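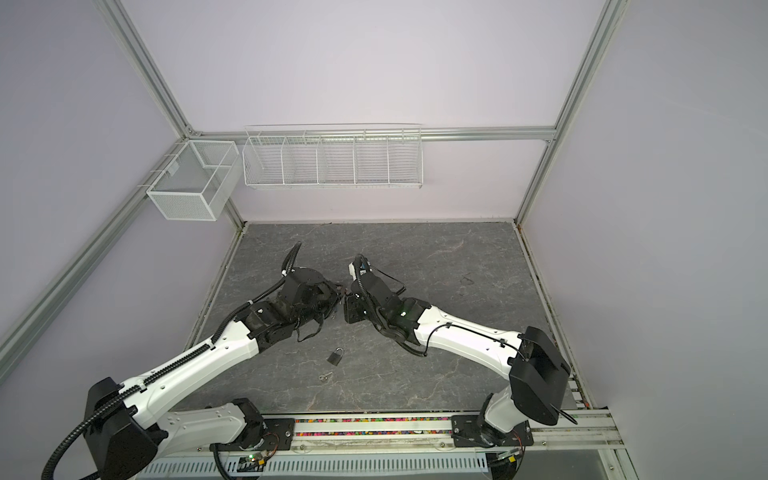 Inventory of the Lock Room, Virkadness

The Lock Room at Virkadness holds 191 objects, of which 100 are locks and the remainder keys. The imbalance was recorded at the last survey, in November, and has not been corrected. Nine of the keys fit nothing.

Objects arrive by boat from Kaewsai and are examined one at a time on the marbled board. A padlock is laid down first. The key goes slightly below it and to the left, flat. The inspector then reads the accompanying ticket aloud, although no second person is present. This is the procedure.

Item 175 was a small dark padlock with a silver shackle. Its ticket gave the sender as the Lovora ferry office and the fault as "none". Under "reason for surrender" a clerk had written: opens.

The inspector consulted the manual. A lock which did not open was to be oiled with Purer and tried again after 11 minutes. A lock which did not close was to be scrapped. For a lock which opened, there was no entry.

The key was inserted and turned. The shackle rose. The inspector closed it, turned the key the other way, and the shackle rose again. With the key removed and placed in the far drawer, the inspector waited for the length of time given for oiling. The shackle rose. So did the bolt on the drawer, and the latch on the window, and more than 40 years of paint let go of the door at the end of the corridor -- a door which on the plan of the building was marked as wall.

The inspector entered the result in the column for remarks, in ink, and pressed the shackle down with one thumb. It was held there until the evening boat sounded its horn. Then the inspector picked up the ticket, went out by the new door, and left it open.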